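Brevilstead 卓上作業データセット README

このデータセットの概要
Brevilsteadは、机の上の小物をロボットアームで扱う作業をシミュレーションで収録したデータセットです。Mesdenの受付・忘れ物窓口に片付け用のアームを入れる計画があり、その動作方策の学習と、窓口職員への事前説明の両方に使う目的で作りました。作成はTiconaの自動化班、職場側の聞き取りはNidia Ayala、データ管理はLeidy Henaoが担当しています。

背景
Mesdenの窓口では、鍵、小物入れ、置き忘れの雑貨などを職員が一つずつ机から拾い、決まった器や棚に戻しています。繁忙期の7月には一日に扱う点数が300を超える日もあり、閉館後の片付けが勤務時間からはみ出していました。計画では、机上の小物をつまんで移す部分だけをアームに任せます。持ち主の確認、台帳への記入、返却の応対は引き続き職員の仕事です。

収録内容
エピソード数は200です。うち100は鍵などの小物を対象とし、残りは食器や飾り物が同じ机に置かれた条件での作業です。各エピソードには次のデータが入っています。
・カメラ画像(複数視点)
・関節角度と手先の位置姿勢
・グリッパの開閉指令
・作業指示文(日本語と英語)
・終了時の判定と、判定者のメモ
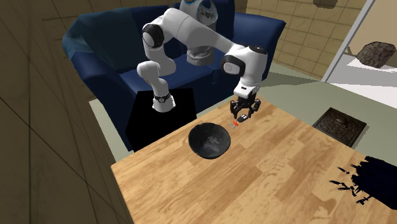 作業指示文は、窓口の職員が普段使っている言い方をそのまま集めました。「それ、お皿のほうに寄せといて」のように対象があいまいな文も残してあります。整った文だけで学習した初期版では、職員が試しに入力した指示の多くが通りませんでした。書き直した指示文が必要な場合は、instruction_cleanの列を使ってください。

環境の設定
ロボットはFranka Emikaのアームで、黒い台座の上に据え、木目の机に手を伸ばす配置です。部屋にはソファなどの家具を置いています。窓口の実物の机とは寸法も天板の色も違います。実機に移すときは机の高さを測り直し、configの値を書き換えてください。机上の物の種類と位置はエピソードごとに変わります。

職場への影響について
聞き取りは窓口の職員とNullasley分室の職員に対して行いました。出てきた意見のうち、設計に反映したものを記します。

1. 作業の停止権限。アームが動いている間、どの職員でも理由を述べずに止められるようにします。停止の記録は機械の調整にのみ使い、勤務評価には使いません。
2. 立ち会いの時間。片付けを見ている時間も勤務時間に数えます。初期案では見落としていました。
3. 技能の維持。手作業での片付けを週に一度は残します。故障時に手順を知る人がいないと困る、という分室からの指摘によるものです。
4. 置き場所の決め方。どの器に何を入れるかは職員側で決め、設定ファイルに反映します。自動化班が動作の都合で変更することはできません。

人員を減らす計画はありません。ただし、閉館後の片付けに付いていた残業手当が減る人はいます。この点は未解決で、Mesden側と協議が続いています。

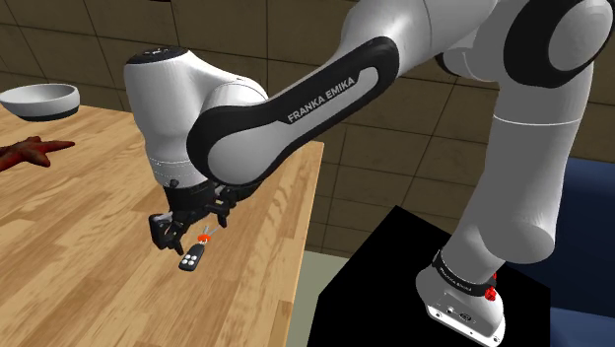 鍵類の扱いには特に注意が必要です。形が不規則で、輪や金属部分が付いたものはつかむ位置によって姿勢が大きく変わります。判定では、持ち上げた後に落とした場合を「失敗」、指定の場所から外れて置いた場合を「要修正」としています。この二つを合わせたエピソードは42あり、削除せずに含めました。成功例だけが必要な場合はresultの列で絞り込んでください。

既知の制限
・すべてレンダリング画像です。実際の窓口の照明や、ガラス越しの反射は再現していません。
・人の手や腕が作業範囲に入る場面はありません。職員と並んで動かす場合の安全性を、このデータから判断しないでください。
・一部のエピソードで、家具や小物の描画が乱れています。見つけた場合はエピソード番号を添えて報告してください。
・柔らかい物(手袋、布袋など)は対象外です。

想定していない用途
職員の作業速度とアームの速度を比べる資料としての利用は想定していません。収録時の速度は実機の運用値と異なります。また、返却の可否など、持ち主に関わる判断を自動化する目的には使わないでください。

更新履歴
3月17日(日) 指示文の表記ゆれを修正。Nullasley分室から集めた指示文を追加。
それ以前の変更はCHANGELOGにあります。

問い合わせ
データの不備はLeidy Henaoへ、聞き取りの内容と職場での運用についてはNidia Ayalaへお願いします。聞き取りの元の記録は公開していませんが、回答した職員本人には写しを渡せます。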